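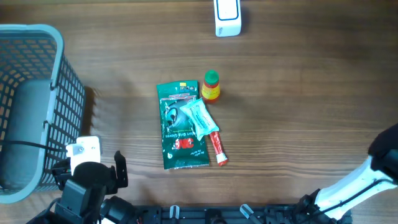 Mudaliar wrote at 14:12 that the restart did not help and that the phone still stops charging when it reaches the same level as before.

Ticket 736
Device: Aveo Nino smartphone
Subject: Charging stops early, battery drops fast in the night
Status: Open, waiting for customer

Reply from Pivitz support
Thank you for the answer, and I am sorry that the restart changed nothing. Please do the following steps in this order and write to us after each one.

1. Open Settings, then Battery, and look if "Protect battery" is on. When it is on, the phone stops at 80 per cent by design. Please switch it off for the test.
2. Clean the charging port with a dry wooden toothpick. Do not use metal and do not use water.
3. Charge with the phone switched off, for 2 hours, with the cable which came in the box.
4. Send us the number of charge cycles. You find it under About phone, Battery information.

Customer, 17:40
Step 1: it was already off. Step 2: a little dust came out, and the plug sits more firmly now. Step 3: the phone reached 91 per cent, so it is better than before, but not full. Step 4: 124 cycles. I have also noticed that the back becomes warm near the camera, only when mobile data is on.

Reply from Pivitz support
124 cycles is low, so I do not think that the battery is worn. The warm place near the camera is where the modem is located in this model. Please remove the case, set the network to 4G only and leave the phone for one night with mobile data on. Write down the percentage in the evening and again in the morning.

Customer, Saturday
Evening 88, morning 76. So it lost 12 per cent. Before this it was losing nearly half. Charging still ends at 91.

Internal note
Drain improved with 4G only. Charging limit not explained. Battery calibration is the next step, then repair centre if there is no change. Calibration instructions sent to customer, ticket stays open.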